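Subject: Re: [kindgate-tuning] Piggyback vs. full ECU on the Espinoza kit

Date: 27 Aug 2022

On the list, a fellow member wrote:

> Finally got the Espinoza turbo kit on the car and took it to the
> rolling road in Pradbridge. Very happy! They're telling me it made
> 100 hp over stock on the piggyback box alone, no reflash, no
> standalone. The car weighs 2130 lb with me out of it so you can
> imagine what that feels like on the highway.
>
> Given that, is there any reason at all to spend the extra on a full
> standalone ECU? The shop says the piggyback "learns" and will look
> after itself. I'd sooner put the money into coilovers. Ullia have a
> set on sale and I have the hill climb coming up in January.
>
> Also has anyone got the part number for the lower radiator hose
> clamp, mine is chewed up.

Glad it's running. I'm going to be the wet blanket, though, because I've read this same post on this list more than once and I never seem to get the numbers behind it.

100 over stock compared to what? Did they run the car stock on the same rollers before the kit went on, or did somebody subtract the brochure figure from the new reading? Those are very different things on an engine that age. If there's a before sheet and an after sheet from the same dyno, with the same correction factor, post them and I'll shut up. If there's one sheet and a phone call, I'd call it a nice number and leave it there.

I'd want to see the whole curve too. Where does boost come in? What happens after the peak? My own car looked great on paper with its first tune and then fell on its face past 3000 rpm on part throttle, which is where I spend most of my driving life. A full-throttle pull in fourth doesn't show you any of that. It took me 23 logs to find it, and the shop had signed the car off as finished.

Now the part that bothers me, "learns". What is it learning from? Most of these boxes sit between the sensors and the factory computer and bend the signals on the way past. The factory computer then does its own fuel trimming on top, and it's trying to get back to where it thinks it should be. So you can have two boxes pulling in opposite directions. At light load you won't feel it. Under boost, in open loop, neither of them may be correcting anything. Ask the shop which wideband they used and whether it stays in the car. If it went back in the drawer after the session, then I don't see what is looking after what. 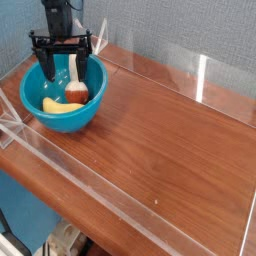

Teal bowl, back corner of the table.

Timing is the other one. Does your box touch timing, or only fuel? If it's fuel only, you are running the factory ignition map with a turbo bolted on, and you're trusting the knock sensor to save you. Maybe it will. I have seen the pistons out of a car where it didn't, and the owner had been told the same thing you were told – don't worry, it looks after itself.

I'm not saying you have to go standalone. People sell those with just as much hot air. A standalone with a lazy base map is worse than stock, cold starts will be awful, and you'll lose your idle every time the AC kicks in until somebody puts the hours in. Paying for the box is the easy half. If the same shop would be doing both, and they can't show you a decent log from the piggyback, I wouldn't expect the fancier box to make them any better at it.

What I'd do in your place, cheapest first:

Get a wideband in there permanently, with a gauge you can see.
Log a third gear pull, a long hill and a boring commute. Post all three.
Check plugs now and again after the next tank.
Turn the boost down to wastegate pressure until you've read the logs.

Then decide about the ECU. And please do this before the coilovers. On those, by the way, I'd like to know what spring rates Ullia are shipping in the sale sets, as their page lists the same rate front and rear for our car and I don't believe it. Might be a typo. Might be a set meant for something else with the same top mounts. Get them to write it down for you in an email before you pay.

For the hill climb, have you looked at the rules yet? The last time I read them, forced induction bumped you up a class no matter what it made, and you'd be up against cars on slicks. Could have changed. I'd check before sending in the entry money.

No part number for the hose clamp, sorry. I measured the old one and bought a plain constant tension clamp at the parts store. Take the hose with you – the lower one is a different size at each end and I got it wrong the first time.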